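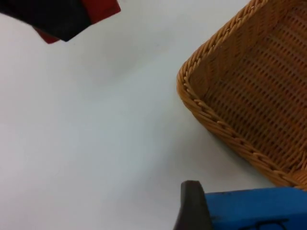
Nudeck migration FAQ

April | By Krešimir Vukadinović
Last updated: Friday, late afternoon
Filed under: Collectors / Help / Wallets

Writing this between support tickets so it's going to be short. Same questions keep coming in on chat. Read before you email please.

What is moving?

The Nudeck cards. All 1599 of them. They were minted on the old Genent chain, and Genent is winding that chain down, so the whole set goes over to Lika. Same art, same numbers, same traits. Card 131 is still card 131.

Do I have to do anything?

Depends where your card sits. In your own wallet: yes, you need to claim. In a Villanueva marketplace account: no, they're moving those in one batch. Listed for sale on Villanueva: delist it first, then leave it alone. Listings don't carry over.

How do I claim?

Open the claim page from the link in your Nudeck account. Not from a link in a message, even if it looks like it's from me.

Connect the wallet that holds the old card. Sign the message. Then paste the Lika address you want the new card sent to. Check it twice, we can't pull a card back from a wrong address. Hit claim, wait for the green line, done.

How long does it take?

Usually minutes. Friday evening was bad, the queue backed up and some people waited till morning. If it says pending, it's pending. Please don't submit again, it just puts you at the back.

What does it cost?

Nothing from us. No claim fee. You sign a message on the old chain, that's free, and we pay the network fee on the Lika side for the first transfer. After that normal fees apply when you sell or move the card.

If a page asks you to send coins before you claim, it's fake. Close it.

I have more than one card. Claim each one?

You can tick up to 8 per claim. More than that, run it again. Big holders asked for a bulk tool, looked into it, isn't happening for this round.

What happens to the old card?

Gets locked when you claim. You'll still see it in the old wallet until the chain goes dark, but it won't transfer. Don't buy an old-chain card off somebody who's offering a discount. Check its status on the claim page first, there is a lookup box at the bottom.

My wallet doesn't show the new card

Most likely you haven't added Lika as a network. Steps are in your wallet's own help pages, every wallet does it a bit differently. The card is at your address whether the wallet draws the picture or not. Look your address up on the Lika explorer, if its listed there you're fine.

Blank gray square instead of art: image server is catching up. Refresh later.

I use a hardware wallet

Works. Needs a firmware update on some older ones or the signing screen shows gibberish. Update, reconnect, try agian. If you still can't read what you're signing then don't sign it, write to me.

I lost access to my old wallet

Can't help, sorry. We don't hold keys, never did. If the card was bought through Villanueva and never withdrawn then it's still in your account there and they can reset your login.

Is there a deadline?

Claims stay open as long as the old chain runs. Genent hasn't given us a shutdown date. When they do it goes at the top of this page and out by email. Don't sit on it though.

Do royalties change?

No. 5 percent to the artist on resale, same as before, for sales through Villanueva. Other marketplaces do what they want, we can't make them honor it.

What about perks? Early access, the print discount etc.

Tied to the card. They follow it to Lika. The account page might show you as having no cards for a bit after you claim. Log out, log in, link the new address under Wallets. The print discount code stays the same so no need to ask for a new one.

Will my card be worth more/less on Lika?

No idea. Not answering that one in tickets either.

Is moving a card a taxable event?

Ask whoever does your taxes. We can give you a record of the claim with both transaction IDs, there's a download button next to each finished claim.

Can I send the new card straight to a friend?

Yes, just put their address in. But the perks go with it, and you'd have to ask them nicely to get it back.

Somebody from support messaged me first

Not us. We don't message first. Block and report, and if you already signed something, move whatever else is in that wallet to a fresh one now, then write to us.

Still stuck?

Email support from the address on your Nudeck account. Include the card number, the old wallet address and a screenshot of the error. Never your seed phrase. Tickets with no card number go to the bottom of the pile, it takes too long to look them up.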